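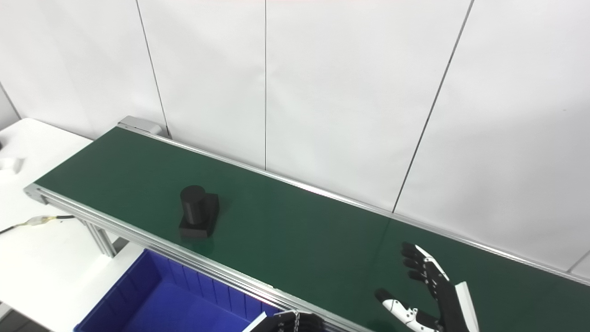

Who looks after a robot cell once the people who sold it have gone home? Whoever happens to be standing closest, in most shops I have seen, and with whatever tools are in their pocket.

I bring this up after reading one more brochure promising a pick cell that "maintains itself." This one came from Stirnus, but it could have been Arkorel or any of the others. Two hands, a belt, a bin, a weekend to install. The brochure had a page and a half on the fingers. It had one line on the belt, and the line said "standard conveyor."

I don't believe in standard conveyors. I ran the day shift at Grisetti for long enough to stop. A belt walks. It creeps toward one rail, you give the tensioner a quarter turn, it creeps toward the other one. A person picking parts off it never notices, and a person's hand goes where the part is. A robot hand goes where it was taught the part would be, or where its camera thinks the part is, and either way somebody set that up on a particular day with the belt in a particular spot.

Our cell logged 3,657 picks in its first full week in July and finished 3,376 of them. The salesman called that a strong start. I called it 281 times that a paid adult had to walk over, and I wasn't popular for it. We spent $796 on replacement finger parts that month before anyone put a straightedge along the rail. The fingers were fine. The frame had been leveled on one leg and guessed at on the other.

Then there is the shine. A glossy green belt looks sharp in the showroom, and under a ceiling light it can throw back a ghost of whatever black part you set on it. People fix that by retraining the vision software for days. I would start by moving the light, and I would do it before lunch.

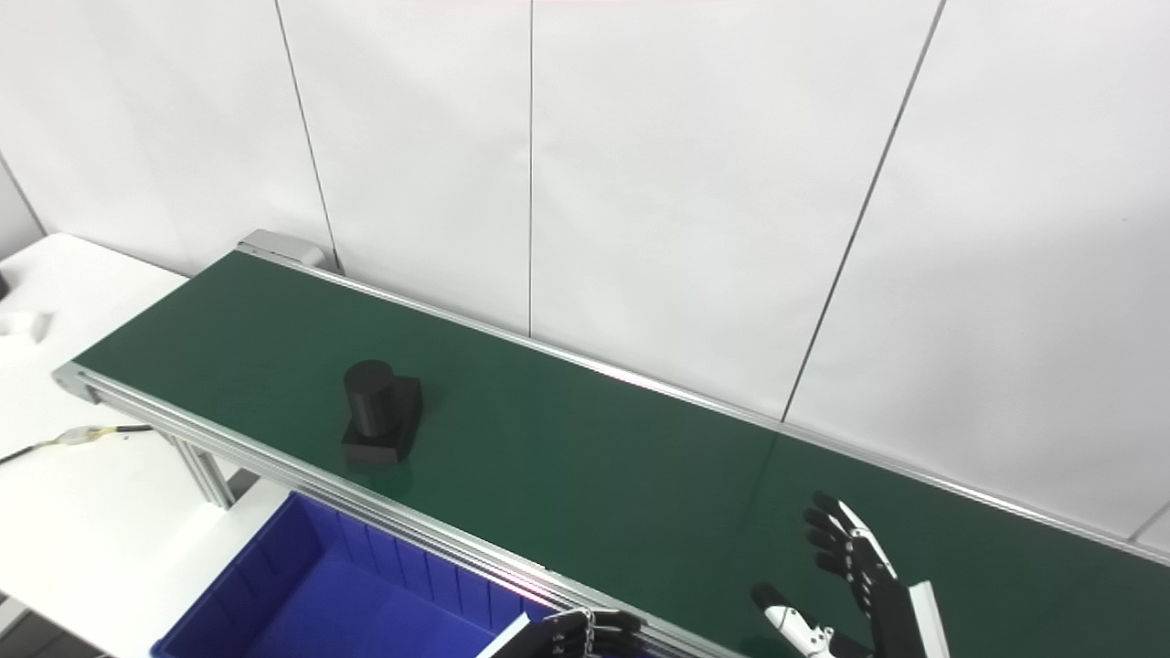

A reader at Uçar wrote in after my last column to say that I was blaming the machine for bad housekeeping, and that their own cell has run well since they gave one tech 40 minutes every morning to check the belt tracking, reseat the connectors and run the hands through a home position. Fair enough. I would love to see those 40 minutes in the quote. They never are. The quote says labor saved, and the morning check gets paid for out of some other pocket.

I'm also told the new hands can feel when they've missed. Maybe so. Feeling a miss and knowing why you missed are two different jobs, and the second one still belongs to the person with the hex keys.

So ask for the maintenance sheet before you ask for the demo. If it's shorter than the warranty — and I've been handed one that fit on a sticker — keep your money for another year. And clamp your cables down. I've lost more hours to a loose plug than to anything with a processor in it.

14 comments | 52 shares

We use cookies to remember your settings and measure traffic. Accept | Manage choices

Related
What a service contract leaves out
Your integrator's spare parts list is too short
Leveling a conveyor frame the slow way
Do we need five fingers to pick up a block?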